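Kultari Docs > Hand-Held Gripper > 4. Collecting Demonstrations > 4.3 Recording a session

4.3 Recording a session

Read 4.2 first. The vendor sheet says a new operator can record usable demonstrations within minutes. Treat that claim with care. A new operator can certainly record something within minutes, and whether a policy learns anything from it is a separate matter that the recorder does not check for you.

1. Start the Cloretti recorder and wait for a steady preview from each gripper.

2. Hold the gripper at chest height and look at the preview before you touch any objects. The lens is very wide. It takes in the ceiling, the far wall and a little of whoever is holding the tool. 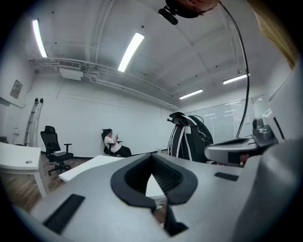

Figure 4-2. Wide-angle view from the gripper, second gripper at right.

3. Check that the opening in the gripper body is visible in the lower part of the view. If it has drifted to one side, reseat the camera mount and repeat step 2.

4. Note the lights. Lit ceiling fixtures and glossy panels both put bright streaks in the picture. The automatic exposure is supposed to deal with this — sometimes it does. Lock the exposure by hand if the preview pulses as you turn.

5. Press Record, pause briefly, then do the task once at an ordinary pace. Do not slow down "for the robot." Slow demonstrations give you a slow policy.

6. Press Stop with both grippers still. Label the episode before starting the next one.

NOTE: People in the background are recorded too, including people sitting well away from the task. Get their agreement first. The face-blur option misses profiles and upside-down faces often enough that we don't count it as protection.

CAUTION: Keep loose cables clear of your wrists and of the moving fingers. A snagged cable can shift the camera mount without any warning from the software.

4.3.1 How many episodes?

The figure passed around is 42 per task. We have not found where it comes from. On the Jarnau shelf task Tullio Mazza kept 134 episodes, and the policy still failed whenever the shelf was moved. Vary the starting positions before you add more takes of the same one.

The "quality score" in the Gentile viewer measures tracking only. A perfectly tracked bad demonstration scores well. Watch the episodes.

Kultari documentation | Contact support | Back to top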